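Monday, May 15, 2023

Rain till lunch, then that thick warm air that makes the whole house smell like a wet dog, and we don't even have a dog. I slept badly and got up at five to look at the seedlings, which is a ridiculous thing to do in the dark with a phone light, but there you go. The Marciniak beans have finally come up! Two weeks I've been glaring at that tray. I'd pretty much decided the seed was dead and had my speech to the seed company all worked out in my head, and now I have to throw the speech away.

So the big thing today was the trail race, or the lead-up to it anyway. Sign-up for the Hindilport loop closed at noon and I got in at 11:40 because I kept closing the page. I'd fill in my name, fill in my shoe size (why do they need my shoe size?), get to the part where you pay, and go make toast. Three times! Anyway, I'm in, number 652, and it's in June, and I can't run up the hill behind the library without stopping to pretend I'm looking at a bird.

The course climbs 2,322 feet in all. I wrote that on the back of an envelope and stuck it on the fridge to scare myself into training, and so far all it's done is put me off opening the fridge. The part everyone complains about online is the stretch after the Wotitz bridge, where the path goes straight up through loose rock for what looks like forever on the map. One person said they crawled. Another one said it was "a fun little kicker," and I hope I never meet that person.

I did go out once the rain quit. Drove over to the reservoir, parked by the closed snack stand, and did the long side of the water and back. It was mud the whole way, the slippery gray kind, and I went down on one knee in front of two teenagers with fishing poles who were very polite about it. Saw a heron and a whole gang of baby geese. My left shoe squeaked the entire time. I walked a lot of it, I'll admit that here since it's my own diary, but I ran the last bit to the car and felt like a champion for a good half minute.

Then I got home and spent longer reading about running than I'd spent running. Socks, mostly. There's a whole world of sock arguments out there and I read pages and pages of it with my feet in the tub. I nearly ordered a pair of the Hukell ones with the separate toes and then saw the shipping and came to my senses. My regular socks have gotten me this far (the reservoir).

Dinner was lentils again. I'm trying to like lentils. I put in too much cumin and then tried to fix it with lemon, and then it tasted like cumin and furniture polish, so I had a peanut butter sandwich standing up at the counter and felt much better about everything.

I did get the laundry done, which had been sitting there making me feel guilty since the weekend, and I picked out what I'm wearing for the race. It's going to be the green one. It's loud, it's comfortable, and if I end up sitting in a ditch past the bridge they'll be able to find me. 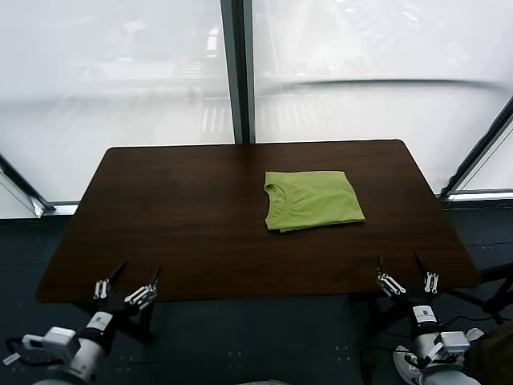

*The lime-green tee, folded and good to go.*

I know it's silly to choose the shirt this early, but I like having one thing settled. Everything else is up in the air. I still have to work out whether to drive up the night before or get up at some awful hour, and whether I can stand to eat breakfast that early, and where you even park 400 runners in a town that size. The email said there's a field. I don't trust a field, not after today's mud.

Oh, and the phone bill came and it's up again, so that's tomorrow morning gone, sitting on hold. I'll do my calf stretches while I wait. I might as well get something out of it.

Also need: stamps, lightbulb for the hall, more potting soil for the beans if they keep going like this. And I have to call the dentist back before they give my slot away. I meant to do it today and then I was busy with the socks.

Knee's a bit sore where I landed on it. Going to put some ice on it and read two chapters and be asleep by ten, if the frogs next door will let me.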